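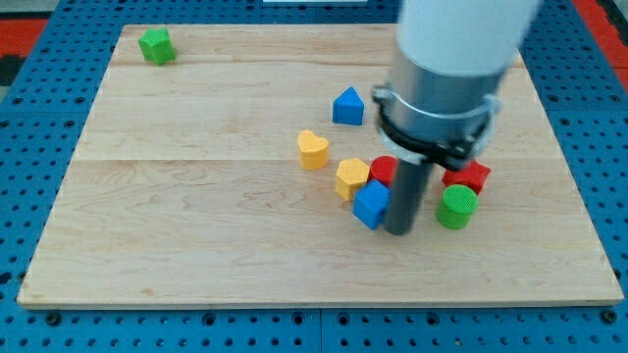
Do you ever get the smell of someone else's house out of a box of old blocks, or do I just have to love it? A reader from Noston put that to me by email and I laughed, because it's the question I get at every market, usually from someone holding a block up to their nose. So it goes first.

Getting the smell out of secondhand wooden blocks

Yes, mostly. Air does nearly all of it. Spread them out on an old towel somewhere shady with a breeze (my back verandah does the job) and turn them over when you remember. Give it a week. If they came out of a shed and they're properly musty, put them in a lidded tub with an open dish of bicarb in the corner for a few days and then air them again. Cigarette smoke is the hard one. I've had sets come good after a light sand all over, and I've had one set that still smelt like a 1980s pub after everything I threw at it, and that one ended up as doorstops in the garage.

Please don't spray them with perfume or fabric freshener! You just get musty blocks that also smell of fake lavender.

Can I put them in the dishwasher?

No. I know somebody on the internet says you can. The heat opens up the grain, the paint lifts, anything glued comes unglued and you'll be picking bits out of the filter until October. Wipe them with a cloth wrung out in warm water and a tiny drop of dish soap, wipe again with plain water, then dry them with a tea towel straight away. Stand them on their ends to finish off, with gaps between them so the air gets around.

What about soaking, just quickly?

Still no, sorry. Wood drinks. A cube that has swollen on one side never sits flat again, and if you've ever watched a three-year-old try to stack on a wonky cube you'll know why I'm fussy.

My kid has chewed the corners. Are they ruined?

Not at all, that's an afternoon's fix. Start with 120 grit if the tooth marks are deep, go to 180 and finish on 240. Sand with the grain where you can and round the edge over while you're at it. Do it outside, wear a mask, and if the block is painted read the next answer before you pick up any sandpaper.

How do I know if old paint is safe?

You don't, not by looking. I'm a hobbyist and I can't tell you your grandmother's blocks are fine. For anything painted that's of unknown age, I treat it as though there could be lead in it. That means no sanding, no giving it to a baby, and either a proper lab test or a spot on a high shelf where it can look pretty. The swab kits from the hardware shop are better than nothing but I wouldn't bet a toddler on one. If you do send a sample away, ask the lab what they need before you go scraping.

Newer sets from a maker you can still find are a lot easier. Look for the standard printed on the box or on the instruction sheet, or write to them and ask. I've written to a few and most answered.

What do you oil yours with?

Bare wood only, painted blocks don't need it. I've used Rutitz block oil for years because it goes on thin and doesn't go sticky in our summers. Plain food-grade mineral oil from the chemist is fine too and it's a good deal cheaper. Rub it on with a bit of old T-shirt, leave it for 20 minutes, then rub off everything that will come off. If they feel tacky the next day you've left too much on, so buff them again and be patient.

Two warnings. Some oils are made from nuts, walnut being the obvious one, and I won't use those on anything going to a playgroup. And oily rags from linseed or similar can heat up and catch fire by themselves when they're scrunched in a bin, which sounds like an old wives' tale and isn't. Lay them flat outside until they're stiff, then chuck them.

How many blocks does a child really need?

Fewer than the catalogues reckon, more than the gift shops sell you. A little boxed set is lovely for a baby and hopeless for a five-year-old who wants to build an airport. The big Hirkholm set I have is 188 pieces and it's terrific with cousins over, but for an ordinary Tuesday I put out a basketful and keep the rest in the cupboard. When things go stale I swap a few shapes over, and it's like I bought a new set.

Odd shapes or plain bricks?

Plain bricks if you can only afford one or the other. Long planks second. Then the fun stuff: arches, wedges, half circles, pentagons and hexagons and so on. Kids adore the odd shapes for pretend play (mine have been biscuits, tickets, hats and on one occasion medicine for a sick dinosaur) but you can't build much of a wall with them.

Watch the sizes if you mix brands. Some makers work to a base unit in inches and some in centimetres, and a set that's a couple of millimetres out will drive an older kid up that wall they're trying to build.

Can I colour plain blocks myself?

You can, and it's a great wet-weekend project. My favourite is food colouring with a splash of white vinegar. Dab it on, don't dunk (see soaking, above), let it dry overnight, give it a very light rub with fine paper where the grain has stood up, then oil it. The colour is soft and you'll still see the wood through it. It will fade if you leave it on a windowsill, and if a block lives in someone's mouth it will come off on them, so I only do it for kids past that stage.

If you want solid colour, buy a paint that's labelled as suitable for toys and let it cure for as long as the tin says. Dry to the touch and cured are different things. I learned that with a set for my niece, all of which stuck together in the bag.

Which sets do you look for at op shops and markets?

Anything solid, heavy for its size and unpainted. Beech and maple both last forever. Pine is OK but it dents and the corners go fluffy. I flick past anything with veneer lifting, anything with staples (yes, I've seen staples) and anything small enough to fit inside a film canister, if you're old enough to have one of those. For under-threes, small parts are a choking risk, full stop.

Zawadzka is the market stall I send everyone to. It's in the Noston hall, up the far end past the plants. They sell loose blocks by the scoop and they'll let you dig through the tub for as long as you like. Last time I was there a scoop was 10 dollars, and the really battered ones go in a box underneath at 2 dollars a handful. Take cash and get there early, the arches always go first.

How should I store them?

Somewhere dry, in something that breathes. Cotton bags, cane, a wooden crate, an old drawer on wheels. Airtight plastic is all right for lending to a friend but I wouldn't leave them sealed up over a humid summer, you'll open it to furry blocks. If there's already a bit of mould, brush it off outside, wipe with vinegar and water, dry them in the sun for an hour or two and keep an eye on them. If it's gone black and deep into the grain, I'd let that block go.

And skip the toy box with the heavy lid. Fingers!

Do you sell or repair sets?

I don't sell, I only hoard. Repairs I used to do for people locally, but I've run out of bench, so for now it's just advice. I'm glad to look at a photo and guess at the maker if you send me a clear shot of the end grain and any stamp. I'm slow to answer during school holidays.

Can I share this page with my playgroup?

Go for it. Print it, stick it on the fridge, cross out the bits you disagree with. If your lot has a trick for getting crayon off bare maple that doesn't involve sanding, email me, I've got a whole bag of the things waiting.

Page last updated Friday, August 15, 2025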